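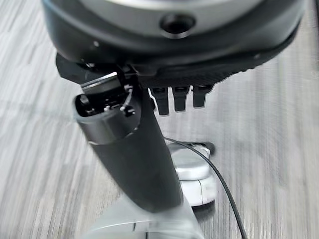

Cusavden is a small shop for small household things, and we love them far more than is probably reasonable. Fans, radios, lamps, timers, kettles, heaters, anything that sits quietly in a home for years and gets touched every day. We buy them secondhand, clean them, go over them and send them out again. Everyone here has a favorite kind of shape, and for most of us it's the rounded ones, like the little silver device standing on the floor, all smooth curved segments stacked one on the other, with a small black tab sticking out at the upper rear. Curves like that are such a pleasure to wipe down! The seams take longer (a soft brush and some patience), but we like that part too.

Dinesh Akanda started the shop with one shelf of radios and a very understanding landlord. Stavros Shehu joined him to handle repairs, and Boyang Cai came along a year later, looked at the way we were packing boxes, and changed pretty much all of it. There are 9 of us now, counting the two who only come in during the afternoon.

We look at a lot of stuff. Over 3000 items have gone back out the door so far, and plenty more were kept for parts. Knobs, feet, collars, tabs and cords all go into drawers with labels on them, and if you're missing a piece for something at home, write to us, because there's a decent chance we have one. Anderson Leite looks after the drawers and really enjoys a hard request.

Each item gets plugged in, listened to and left running for a while before it goes on the shelf. If there's a scratch, we say so in the listing. If the cord has been replaced, we say that too. You have 17 days to live with whatever you bought and send it back if it doesn't suit the room.

Our workroom is on Van der Merwe Street, behind the front counter, and the door between the two is usually open. Come in and poke around! July is our big clear-out month, when the shelves in the back get pulled forward and lots of odd, lovely things turn up that never made it online. Mornings are calmer if you'd like one of us to look at something you've brought in.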